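Thursday, Grisus hand on trial, bench 4

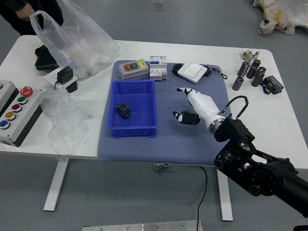

Loan unit from Cokitz, day 3. The brochure says "ready in minutes" and is careful not to say how many. Mounting plate fine, manual translated with enthusiasm.

Gear into the blue bin is the Ventura test piece, so that stays. Capacitors next, then the push-button box.

Quote is 375 a month, plus 131 for spare fingertips. Ask Dresness what theirs costs before anyone signs. Cable loop at the wrist wants a clip.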